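Home Reviews Kitchen Desk Archive About Contact

Floltum countertop water filter, four months in

I'll say up front that I did not want to like the Floltum. It costs more than my first car stereo, the box has the word "wellness" on it twice, and the company answers technical questions with a link to a video of a waterfall. My sister-in-law bought one in February and wouldn't stop talking about her tea. So I bought one with my own money and set it next to the plain pitcher filter I've used for years.

The claim on the box is that one cartridge is good for 300 gallons. Fine. The pitcher cartridge is good for a lot less, but it's also cheap and I can get it at the grocery store. The Floltum cartridge has to be ordered from them, and when I tried to order a spare it was on back order for most of a month. A filter you can't get a cartridge for is a plastic tank.

Setup took longer than the leaflet said. You soak the cartridge, you flush it, you throw out the first two tanks, and then you find out the lid has an arrow on the underside that has to line up with a tab you can't see from where you're standing. I got it on the third try. My husband still can't do it.

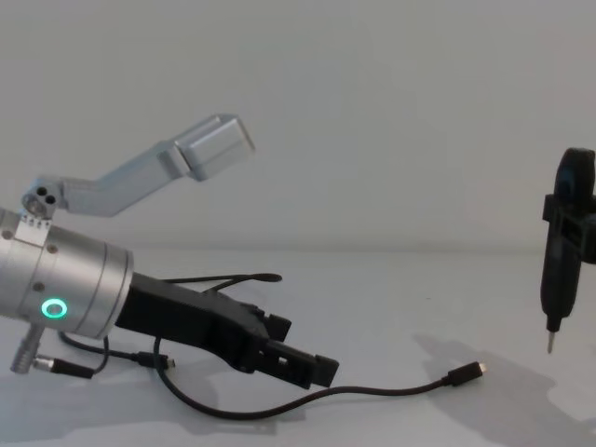
Taste first, because that's what people write to me about. Our tap water is hard and smells faintly like a pool in summer. Both filters took the smell away. I poured glasses for my family with the bottoms marked and had them pick a favorite. Half of them picked the pitcher and one picked the tap. I'm willing to believe there is a difference, but it's a small one, and I would not pay for it.

Then there's the little test meter Floltum throws in. It reads dissolved solids and that's all it reads. A low number on that meter does not tell you the water is safe, and a high one doesn't tell you it's bad. Hard water is mostly minerals. The leaflet has a chart with a red zone starting at 300, and I think that chart is there to scare you into buying cartridges. I asked customer service what the red zone was based on and got the waterfall again.

Speed is a real plus. The pitcher drips along and somebody in this house always puts it back empty. The Floltum tank fills fast and holds enough for pasta and coffee without a refill. The spigot is at a good height for a glass and a bad height for a tall bottle, which you have to tip, and then it dribbles down the front – every time. Keep a towel there.

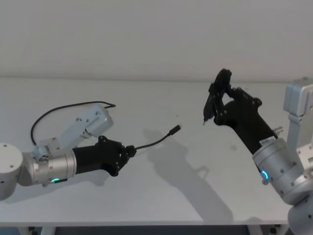
Sewwandi Miah wrote in after my first-month notes to say I was being too hard on it. She has had hers for two years, fills bottles for three kids every morning, and says the dribble goes away if you tighten the nut inside the tank by hand and never with a wrench. "You're judging it like a pitcher," she wrote. "It's a tank. Mine replaced a case of bottled water a week and paid for itself by the first fall."

Fair enough on the nut. I tightened mine and the dribble got better, though it isn't gone. As for paying for itself, that works if you were buying bottled water in the first place. We weren't. Compared with a pitcher, I can't make the math come out, and I tried it twice.

Cleaning is where I lost patience. The tank has a ridge around the inside bottom and a pink film starts there if you skip a couple of weeks. You can get a bottle brush to it, but only with the spigot off, and with the spigot off you're back to fiddling with the washer. Dishwasher is out. The leaflet says vinegar and warm water, so I used vinegar and warm water, and the next tank tasted like salad.

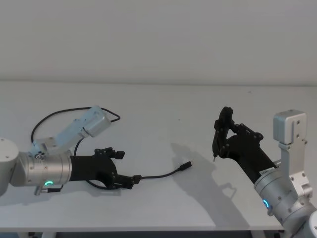
I also had a look at the Gomia, the other one everybody asks about. It's smaller and the lid just drops on, no arrow. The tank is slower to fill and the cartridge is rated lower, but two stores near me carry it. If you're set on a countertop tank I would start there and see if you even use it.

Who should get the Floltum? A big household that hauls bottled water home and has a deep counter. Order two cartridges with it. Everybody else can stick with the pitcher. Mine is going to my sister-in-law, who wants a second one for the garage fridge, and I told her about the nut.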